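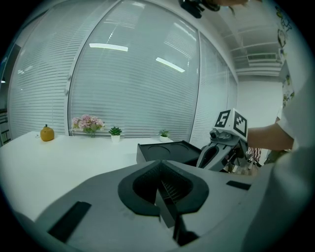 Fakbridge Interiors has revised the way it prepares window treatment proposals for private homes. The main points for current and prospective clients are set out in the posts that follow. (1/8)

Measurements are now taken by our own staff before any fabric is chosen. Figures supplied by the homeowner are still welcome for a first estimate, but no order will be placed from them. (2/8)

Each room is measured at 2 visits. The first records the openings, the radiators and the direction of the light. The second takes place once flooring is down, as a new carpet or raised threshold will change the finished length of a full drape. (3/8)

Clients may borrow up to 4 fabric samples at a time. We ask that samples be hung at the window and viewed in the morning and again after dark with the lamps on. Linings should be viewed together with the face fabric. (4/8)

The Hotska range of linen blends has been added to the sample library, which now holds 273 fabrics. The Stonel blackout lining remains available in white and ivory. The gray has been withdrawn and will not be reordered. (5/8)

Delivery of made-to-measure drapes currently takes over 16 weeks from the date of deposit. Roman shades are generally completed sooner. Clients who need rooms finished by July should confirm their fabric this month. (6/8)

Hardware is quoted on a separate line. Poles and tracks ordered through Tawfik are fitted by their installers, and the fitting charge is payable to them directly. Existing poles may be kept if they are sound and long enough to let the drapes clear the glass. Brackets will be checked at the first visit. (7/8)

Proposals signed before 2020-02-17 will be completed under the earlier terms. Questions about an open order should be addressed to Pallavi Joshi, Client Services, with the order number and the name of the room. (8/8)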